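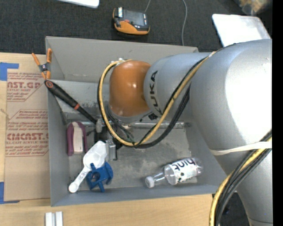

Buying a Robot Arm: What Goes on the List

Filed under: How Things Work > Machines > Ages 9 to 12

A robot arm that picks things out of a bin looks like one machine. On a shopping list it is many items. The arm is one line. The gripper, which is the part that holds things, is usually another. Then come the cables, the table, the bin and the objects the arm will practice on.

A plan for buying all of this is called a budget. A budget lists each item, how many are needed and what each one costs.

Step 1: Write down the job

Fiona Gillies plans equipment at Tomgate, a workshop that tests sorting robots. Her plan starts with one sentence: "Pick up mixed objects from a bin." Mixed objects have different shapes. A bottle can roll. A scoop has a wide end and a thin end. A long tool may lean over the side of the bin, so part of it is outside.

Step 2: Check reach and payload

Reach is how far the arm can stretch. Payload is the most weight it can carry. The gripper counts as part of that weight. If an arm can carry 13 pounds and its gripper weighs 3 pounds, 10 pounds are left for the object.

The arm must also bend down into the bin without bumping the walls. A deep bin may need a longer gripper or a different arm.

Step 3: Plan the cables

Cables carry power and signals. On many arms, some cables run along the outside and bend every time a joint turns. They need enough slack to move, but a loop that is too big can catch on the bin. Straps hold them in place. Cables wear out, so Tomgate's plan includes a spare set.

Step 4: Add the small things

The Tomgate list for one table had 13 lines. These were the cheapest:

Spring clamps, 4 at $6 each: $24
Gray bin, 1: $31
Plastic sheet, 2 at $45 each: $90
Household objects for practice: $95

Total: $240

Add $33 for delivery and the small items cost $273. That is far less than an arm, but work can stop if one is missing.

Step 5: Leave time

Arms are often built after they are ordered. Tomgate placed its order early so that the table would be ready in December — the bin and clamps could be bought later.

Words to know

Joint: a place where the arm bends or turns.
Wrist: the joint or joints nearest the gripper.
Slack: extra length in a cable.

Related
How a Gripper Holds an Egg
What Is a Sensor?
Why Factories Keep Spare Parts
Measuring Weight: Pounds and Ounces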